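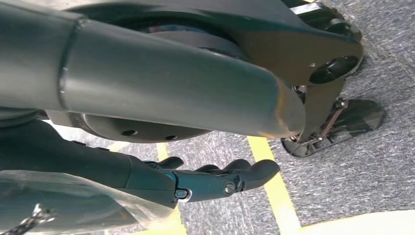 Figure 3. Black parts against the gray floor, close view.

4. Floor color and the finding of dropped items

4.1 Setting

The observations in this section were made in the main workroom at Posano between February and April 2017. The room has a gray floor, which was laid over the older concrete when the building was refitted. Before that the floor was bare and had been patched many times, and several of the longer-serving staff remembered it as pale near the doors and nearly brown by the sinks. The new floor is a single color throughout. It was chosen by the building office from a short list of stock finishes, and the staff who work in the room were not asked about it.

We became interested in the floor through the interviews reported in Section 3. The interview guide had no question on flooring. Even so, people brought it up when asked what slowed them down during the day, and most of what they said was about things they had dropped. A typical remark was that a screw or a cap "just goes" when it reaches the floor. Two people said they now kept spare fasteners in a pocket so that they did not have to look.

Figure 3 gives a sense of the contrast between black surfaces and the gray of the floor. Larger dark items stand out well against it. The complaints were about small things.

4.2 Procedure

Staff were asked to fill in a slip whenever they dropped something and had to look for it. An item that was seen at once and picked up did not need a slip. The slip asked for the item, its color, the part of the room, whether the item was found, and whether the person had moved anything or fetched a light in order to look. There was a line for comments. Slips were kept in a tray on the supply shelf and put in a closed box beside it.

We did not ask people to time themselves. In the pilot week we tried this, and the times written down were clearly guesses, with most of them given as one minute or five. Instead the slip had three choices: found right away after starting to look, found after a longer look, and not found. The wording of the first choice caused some trouble and is discussed in 4.5.

All 24 people who used the room regularly agreed to take part. They turned in 211 usable slips. A slip was set aside if the item was missing or could not be read. Where the color was left blank but the item was one kept in the supply drawers, we filled in the color from the drawer stock. Karabo Ntuli did the coding. Moataz Mansour coded the slips from the last week again without seeing the first set, and differences were settled by talking them through.

Colors were coded into light, gray or metal, and dark. We had hoped to keep metal separate from painted gray, but people wrote "silver," "gray," and "steel" for the same washers, so the two were joined.

4.3 Results

Gray and metal items made up the largest group, with 70 slips reporting an item in this group that was found only after a longer look or was not found at all. Washers, small springs and set screws were named most often. Comments on these slips were short and much alike: the person had heard the item land and knew the general direction, but could not pick it out by looking.

Light items gave much less trouble. White caps and paper labels were usually found right away, including under the benches. The exception was clear plastic. Clear film and clear tubing ends were coded as light, for want of a better place to put them, and several were never found.

Dark items fell into two groups according to size. Anything that filled the palm was found without difficulty, which agrees with what can be seen in Figure 3. Small dark items such as rubber feet and short screws were found easily in the open part of the room and with difficulty along the walls and under furniture, where the floor is in shadow. In those places people described feeling for the item by hand or sweeping the area.

Where an item fell seemed to matter as much as its color. Slips from the bench by the windows often mentioned glare in the afternoon. Slips from the storage side mentioned shade. The middle of the room, which has the most even light, produced few slips for the number of people who work there, although we have no count of how many items were dropped in each area and seen at once.

Sweeping turned up things that had been given up for lost. The sweepings were sorted each Friday during the study, and small metal parts were present every time. They could not be matched to particular slips.

4.4 What people did about it

By the middle of the study some staff had changed how they worked. The most common change was to put a light-colored tray or cloth under the work before opening anything with small fasteners. One group laid a sheet of white packing paper on the floor under the bench and taped down the corners. It tore within days and was replaced twice, then dropped, as people said it slid underfoot near the taped edge. A thin rubber mat in pale yellow, bought from Celtness for a different job, was moved under the same bench and stayed there for the rest of the study.

Flashlights were used more than we expected. A light held low, nearly level with the floor, makes a small item throw a long shadow, and several people had found this out for themselves. There was one shared flashlight at the start of the study. It was often missing from its hook, and 3 more were added at the request of staff.

Requests to repaint were common in the comments, but there was little agreement on a color. Some wanted white, which others said would show every scuff. One comment suggested leaving the floor alone and painting a light band along each bench, as had been done at the Oosthuizen site. We visited that site once and saw the band. It had worn through in front of the stools and was otherwise in good order. The people there said they liked it but had no records from before it was painted, so no comparison could be made.

4.5 Limits

The slips record only what people chose to report. On busy days the box was nearly empty, and it is likely that items were dropped and looked for on those days as well. A few people filled in many slips and others only one or two. When the heaviest reporter is left out, the order of the color groups stays the same.

The choice "found right away after starting to look" was read in two ways. Some took it to mean the first glance, others the first place they looked. We did not change the wording once the study had begun. For this reason the results above combine the two slower outcomes and do not rely on the line between the first choice and the second.

We also have no measure of how dirty the floor was on a given day. Dust and offcuts make small items harder to pick out on a floor of any color, and the room was swept more often during the study than before it. Staff said this themselves. The effect would be to make the floor look better in our records than it had been in ordinary use.

Finally, this is one room with one floor. The Eltska workroom, described in Section 5, has a patterned floor and longer benches, and the problems reported there were different enough that we treat it separately.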